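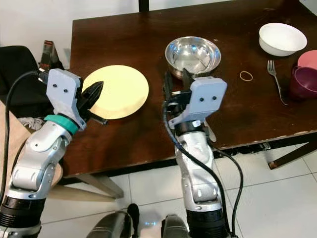

Los dos brazos del puesto de teleoperación, ante la mesa con la vajilla de prácticas. Foto: Prakonar

Recoger la mesa, 1022 veces

Hermenegildo Villalobos trabajó 17 años en cocinas de hotel. Desde junio recoge mesas sin tocarlas. Se sienta frente a dos mandos articulados y lo que hace con las muñecas lo repiten, con un retraso mínimo, los brazos del robot.

El taller de Prakonar ocupa la planta baja de una antigua imprenta. La empresa quiere que sus máquinas aprendan tareas domésticas a partir de demostraciones humanas: alguien guía los brazos, el sistema guarda los movimientos y las imágenes, y con ese material se entrena un modelo. La tarea de este invierno se llama Vedalis y consiste en despejar una mesa con platos, cuencos, tazas y cubiertos.

«El plato llano es lo peor», dice Villalobos. «Con la mano metes la uña debajo y ya está. Aquí hay que buscar el borde con la punta de la pinza y no apretar antes de tiempo». El cuenco de acero le da menos trabajo, aunque los reflejos complican la visión del sistema. El tenedor lo deja para el final.

Cada turno dura cuatro horas, con una pausa de 11 minutos entre series. Los objetos cambian de sitio en cada intento. Hasta el 4 de enero de 2022 se habían grabado 1022 demostraciones, de las que 94 se descartaron.

Sirkka Peltonen, responsable de datos, revisa las grabaciones una por una. Al principio borraba todas las que tenían titubeos. Ahora conserva las que incluyen una corrección, por ejemplo cuando el operador falla el agarre y vuelve a intentarlo. «Si solo le enseñamos aciertos, no sabe qué hacer cuando se equivoca», explica.

Las primeras pruebas sin operador están previstas para la primavera. Villalobos seguirá en el puesto, con una tarea nueva: doblar paños.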